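Changes at the top, and what I make of them

Landus sent round the news in February, a little before noon, in an email with the subject line "Leadership update." I was at my desk in the Ludstead office eating a sandwich. Our chief executive was stepping down after 9 years and Shuk-fan Shek, who had been running operations, would take over at the end of the month.

I have worked at Landus for most of that stretch. We make the scheduling software that small hospitals and clinics use to work out who is on shift. It is not exciting software. People notice it when it goes wrong and forget it when it works, and I have always liked that about the job.

A few people have asked me what the change means, including two former coworkers and my mother. I said I would write something down once things had settled. They have mostly settled.
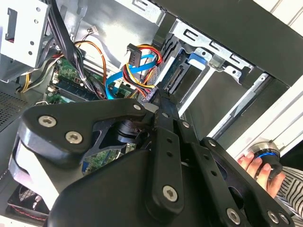

What changed first

The first thing to go was the Monthly Review. If you never sat through one, it was a meeting of 40 people in which each team lead read out slides that everyone had already been sent. It took most of a morning. Shuk-fan canceled it in her first week and asked for a one-page note from each team in its place. The notes go into a shared folder and anyone can read them, including people in sales, who were never invited to the meeting.

I read all of them the first month. I read most of them the second month. Now I read the ones from billing and support, which are the two teams whose work runs into mine.

The second thing was the Motthorpe office. We had kept it on a long lease from before the company moved, and on a normal day there were more chairs than people. It will close when the lease runs out. Everyone there was offered either a place in Ludstead or full remote work, and as far as I know only one person has decided to leave. The commute between the two towns is not bad by train but it is miserable by car, so I understand why most of them picked remote.

I was against closing it. I started in that office, and the customers near there used to drop in. But I looked at the visitor book on my last trip and there were hardly any names in it after the summer.

The product side

We had three products when I joined and we had seven by last year. Some of those were really one customer's request that had been given a name and a price. Poon was the best known of them. It was a swap board where nurses could trade shifts without going through a manager, and it was built quickly for one clinic group and then sold to others before it was ready.

The plan now is to fold Poon into the main product and stop selling it on its own. Existing customers keep it until their contracts end. There is a migration guide, which I wrote, and which has already been corrected by more people than I can thank.

I put a draft of this section up last week and got a fair number of replies. The longest came from a reader who has used Poon from the start.

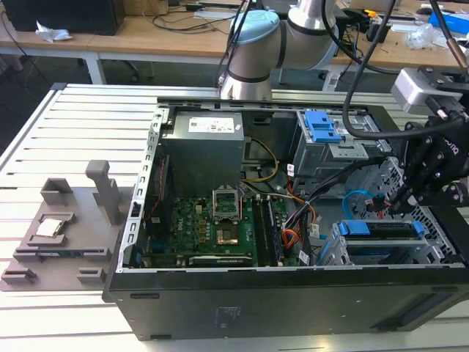 Toàn Trương wrote: I don't mind losing the separate app, but I do mind losing the approval rules. We spent weeks setting those up so that two people from the same ward couldn't both swap out of a night shift. If the main product can't do that on day one, we will be back to a paper sheet on the wall. Please ask someone to check before you switch us over.

I did ask. The approval rules are coming across, but not the custom wording on the notices, so anyone who changed that text should save a copy now. I have added a line to the guide. Thank you to Toàn for being specific, which makes my job much easier than "don't break it."

The other replies were mainly about price. I don't set prices and I can't say much, except that nobody's bill changes in the middle of a contract.

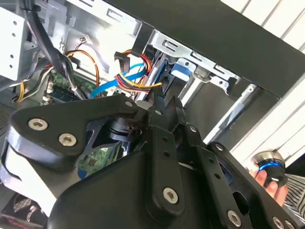

Support is the part of the company I think about most, and it is where I have the most doubts about the new setup. Until this year, each big customer had one named contact. Under the new plan, calls go to a shared queue and whoever is free picks up. The wait is shorter. The trouble is that the person picking up has to learn the customer's setup from the notes, and our notes are uneven. From the outside a customer account looks as plain as a desktop computer does with its cover on. Open the case and there are bays and cables and circuit boards in there, and you need to know which part you are looking at before you touch any of it. Our old contacts knew. The queue has to look it up.

Shuk-fan's answer, when I raised it, was that the old contacts also took vacations, and that on those weeks the customer got no help at all. That is true. She has given us until the fall to get the notes into shape, and 2 of us have been taken off other work to do it. I am one of them.

So most of my days now go to reading old tickets and calling people to ask why a rule was set up the way it was. Sometimes they remember. One clinic had a rule that blocked all swaps on the first day of the month, and it took four calls to find out it had been put in for a payroll system they no longer use. We removed it that afternoon.

If you are a Landus customer and someone from our side calls with odd questions about your settings, that is what it is about. The comments are open for anything on the Poon move, and I check them in the evening.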